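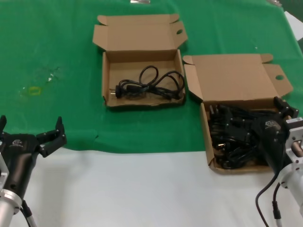 Re: right arm stalls in the cord box
From: Yesenia Barrera
To: cell maintenance list
Reading time: 1 min

Olumide Nnaji wrote:
> Right gripper on the Tresine cell faults when it
> closes in the full box. Left is fine. 3 faults
> this morning. Do I re-zero or swap the fingers?

Re-zero first. The fingers were swapped in January and Yhon has no wear noted on them. Check the arm cable before you do either. If the loop is short, it pulls on the wrist as the gripper goes down into the cords, and the force reading drifts.

1. Pause the cell and open both grippers.
2. With the right gripper over the pile, look at the slack between the gripper and the table. The cable should hang in a loose curve and lie on the white surface. 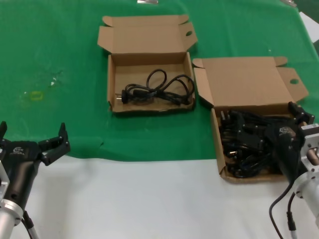 3. Raise the arm clear and re-zero the force reading. Repeat at the second rest pose. The two values should agree within 2 counts.
4. Set closing force to 23. Édgar had it at 97 for the Praltlow parts and it may never have been put back.
5. Run one cord to the shallow box and send me the log.

If it still faults, leave it paused and write to Eusebio.

Yesenia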